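Caixa organizadora com divisórias para miçangas e fechos: como limpar e como arrumar?
Enviado por Kalliopi Liapis

Bom dia a todos. Faço pulseiras em casa e comprei uma caixa de plástico cinza, meio transparente, com tampa de dobradiça e fechos pretos. Antes guardava tudo em saquinhos e perdia muito tempo a procurar. Tenho miçangas pequenas em 17 cores, mais os fechos de metal e as argolas. A minha dúvida é a ordem: por cor ou por tamanho? E preciso lavar a caixa antes de usar?

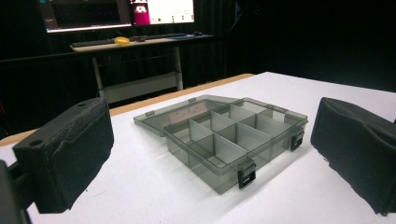

As miçangas pequenas passam de um compartimento para o outro quando se transporta a caixa?
Depende da folga entre a tampa e as divisórias. Ponha uma folha fina de espuma por dentro da tampa, cortada na medida, e transporte a caixa sempre deitada.

Catalina Gallardo
Eu arrumo primeiro por tamanho e depois por cor. Quando se trabalha numa peça, quase sempre se usa um tamanho só, e assim fica tudo do mesmo lado do divisor comprido. Os fechos e as argolas eu deixo nos compartimentos perto da borda, porque são os que pego mais vezes. Para lavar, água morna com uma gota de detergente e um pano macio – nunca álcool, que na minha caixa antiga deixou o plástico baço. Deixe secar aberta durante 6 horas. As cores que não couberem podem ir para tubos pequenos, com etiqueta.

Ruaridh Urquhart
por cor, fica mais bonito

Asnakech Asfaw
Concordo com a Catalina sobre o tamanho. Só acrescento que não convém encher até em cima. Eu tinha 300 miçangas num compartimento só e, ao abrir, saltaram para a mesa. Agora encho até à metade e tiro com uma colher pequenina de café. Para as etiquetas, fita de papel no lado de fora – sai sem deixar cola.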